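Bicycle Repair Habits Among Students in the Hestach Dorms

Kazue Onishi and Mwangi Mfaume
Project report, Community Transportation Studies

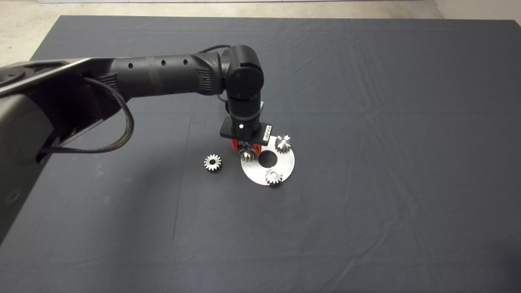
We began with a simple question: why do so many bikes sit broken in the racks behind the Hestach dorms? Both of us ride to class, and both of us had let a flat tire go for weeks. We wanted to know whether other students put off repairs because of cost, time, or not knowing how.

Method

We handed out a one-page survey in the dining hall and the laundry rooms and got 105 completed forms. We also went through the racks with a clipboard and checked 60 bikes for flat tires, rusted chains, and brakes that didn't close. We did not move or touch the wheels on locked bikes beyond squeezing the brake levers and pressing the tires. Our advisor, Margit Granström, looked over the survey before we used it and had us take out two questions that pushed people toward one answer.

Results

Of the bikes we checked, 29 had at least one problem that would make them unsafe or hard to ride. Flat tires were the most common. Chains came next, mostly on bikes parked at the open end of the racks where the roof stops short.

In the survey, the reason chosen most often was "I don't have the tools." Cost came second. We had expected cost to be first. Several students wrote in the margin that the nearest shop closes before their last class lets out, and we should have made that one of the choices.

Students who said they had fixed a bike with a parent or friend before college were more likely to do their own repairs now. Hardly any of them did anything with gears or shifting, though. Even people who patch their own tubes said they take shifting problems to a shop – or just stay in one gear.

Problems with the study

The rack check was done on one dry afternoon, so bikes that were out being ridden were missed. This probably makes the share of broken bikes look higher than it is. The survey also reached more first-year students than anyone else.

Next steps

Aileen Ocampo in the housing office has agreed to let us put a floor pump and a basic tool set at the front desk, to be signed out with a student ID. We plan to repeat the rack check in June and compare.

Contact: Community Transportation Studies, Hestach Hall | Back to top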